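THE TAPE DRAWER, RECONSIDERED

From the September newsletter, Workroom Notes column
By Štefánia Koubek

Every fall somebody tells me that I need to color code my electrical tape, and every fall I say I'll think about it. This year I thought about it. I also spent money on it, so you might as well get the benefit.

The pitch goes like this. You buy a multipack in all the colors, you give each color a job, you keep the rolls in a tray on the bench, and from then on you never again stand behind the TV with a plug in each hand wondering which one is the lamp. Truvley has been pushing a set along these lines all summer, and the Neldale hardware counter has stacked them next to the register, where the batteries used to be. I have a long history with things stacked next to registers.

I'll start with the tape itself. Ordinary vinyl electrical tape is good stuff. It stretches, it hugs a bundle of wires, and it doesn't tear off in little diagonal shreds the way packing tape does. What it isn't is permanent. Leave it somewhere warm for a couple of summers and the glue creeps out from under the edges and collects every bit of lint in the house. I pulled a tape flag off an old extension cord in August and had to wash my hands twice. So when a package says "lifetime labeling," I would like to know whose lifetime.

Then there's the matter of what the colors mean. The leaflet in the Truvley set offers a scheme: red for power, yellow for audio, blue for network, black for "general." I lasted one afternoon with that. Nearly everything in my house that has a cord is either power or general, which meant I had a whole bag of cords marked red and a whole bag of cords marked black, and I was exactly as well off as before. A black flag on a black cord is also no flag at all. I'd love to know who tested that.

My neighbor Pryor went the other way and coded by room. Kitchen is yellow, office is blue, garage is red. That works better, I'll give it that, right up until you move a power strip from the office to the garage and don't bother changing the tape. There are now two blue cords in that garage. The system has been running since spring.

One caution before I go on, and I mean it seriously. Colored tape on the outside of a cord is for you and your family. Wiring inside the walls has its own rules about color, and they are not yours to make up. If you open a box and find tape on a wire, somebody may have put it there for a reason. Leave it alone and call a person with a license.

Now, the tray. I expected to hate the tray. I am on record in this newsletter as being against organizers, and I still think most of them are a way to own more plastic. But rolls of tape are a special nuisance. Stand them on edge and they wander off. Pile them in a drawer and the sticky sides pick up sawdust and dog hair, and then the first foot of every roll is garbage. Laid flat in something shallow with a rim, they stay clean enough and you can see what you have. Any low tray will do. A lid off a storage box will do. You do not need the one with the molded slots, whatever the back of the package says, and I would especially skip the Fidell version with the little dowel, because you have to take off four rolls to get to the fifth.

I do have a gripe about the color choices in these sets. Teal and royal blue look different enough in the store. Under a shop light, at nine in the evening, wrapped once around a skinny cord, I'm not so sure. If you're going to use two blues, don't give them jobs where mixing them up would matter. And if your bench has a green or blue-green cover on it, you'll find that a teal roll does a fair job of hiding. I lay my rolls on a plain light surface now, and I find them faster.

What did I end up keeping? Less than I bought. Red goes on anything that should stay plugged in - the freezer, mostly, and the modem. Yellow goes on anything on loan, so that it might someday go home. White is the one I use most, and for a boring reason: you can write on it. A strip of white tape with "printer" on it in marker beats any color scheme I've tried, and a guest can read it without a leaflet. The rest of the rolls are in the tray, looking cheerful.

I timed myself, too. Flagging 26 cords and chargers took me most of a morning, and a good part of that was working out what the things were in the first place. Six turned out to belong to nothing in the house. Finding those was worth more than the tape was, and I could have done it with a grocery bag and no tape at all.

So if you already own a few rolls, go ahead. Fold the end under after each use - a quarter inch is plenty - so you aren't picking at it with a fingernail next time. If you own none, buy one white and one red and see whether you still want the others in a month. The sets will still be there by the register.

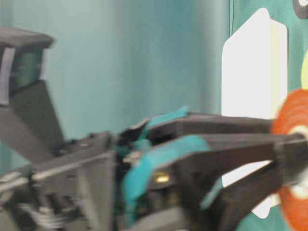
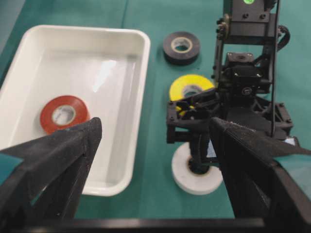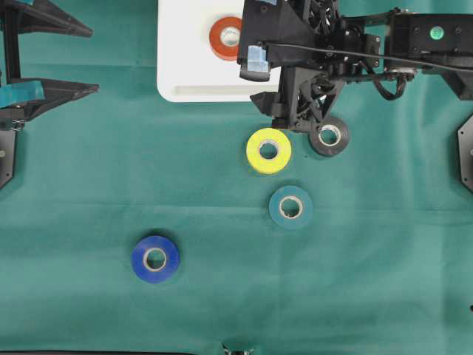 Tape on the bench. The last two show the rolls and the white tray, with a red or orange-red roll inside it.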